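Against the clean table

Most papers on robot learning still report one number, the success rate, and most readers stop there. I did the same for years. After a spring in Udine with the Briler benchmark, I think this number hides more than it shows.

Briler asks two arms to sort a pile of rubber bands by color. It sounds like work for a child. But a rubber band has no fixed shape, it hides under its neighbors, and when you pull one you often get 3. A policy trained on 40 hours of demonstrations with wooden blocks has learned almost nothing that helps with this. 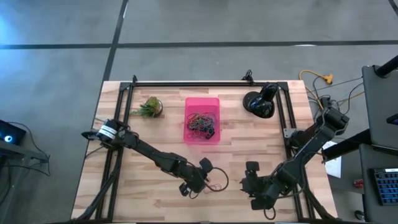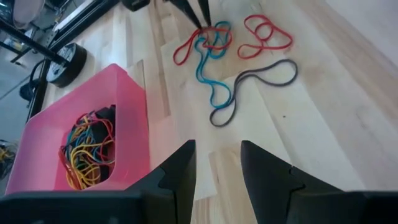 My complaint is with the way we score such tasks. Under the usual rule, a trial where 12 bands are sorted and one stays in a knot is a failure, the same as a trial where the arms never move. I would prefer to publish every partial result, with the time and the number of human resets. The table of results becomes ugly – I accept this.

Some colleagues answer that partial scores are easy to abuse. They are right, and in my own first draft I was too generous to our method. Still, when we scored again by the stricter partial rule, 6 trials that had looked equal were clearly different, and the difference told us where to collect more demonstrations.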